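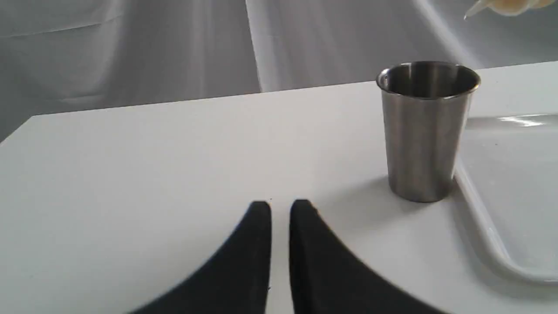
Ticket 1350: Family history interviews missing from the Grimshaw heritage site

Opened by Karine Caron. We run the youth identity workshops, and our interns recorded 33 interviews with parents and grandparents about where they grew up and what they call home now. Such good stories! Only 30 of them show up on the public page. I went through the list on paper, spread out on a smooth white tabletop like the one at the top of this ticket, and the missing 3 are all bilingual ones. They play fine when I'm logged in.

Reply from Jaxon Caron, 2 March 2020
Thanks Karine, a paper list helps a lot! Those three have the language field set to two values, and the Momesier theme hides anything that doesn't match a single language. Could you try this?

1. Open each interview in Flandent and go to Details.
2. Under Language, keep the main spoken language and move the other one to Also Spoken.
3. Save, then clear the page cache.
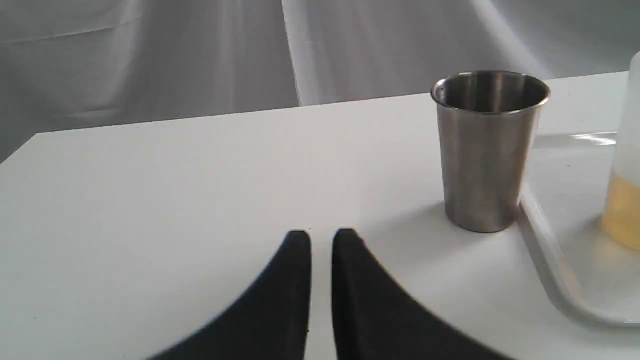
4. Log out and reload the public page.

Reply from Karine Caron
Two are back, hooray! The grandmother who switches between Cantonese and English mid-sentence (my favorite of the whole February batch) is still hidden.

Reply from Jaxon Caron
Found it. Her consent form was uploaded under the Lerkum tag from the old program, so the site kept her as private. I've moved the form over and all of them are showing on my end. I listened to the whole thing while I was in there, and the part about naming her kids is wonderful.

Reply from Karine Caron
I see her too! Please leave the ticket open until Friday so the interns can check their captions.

Status: Pending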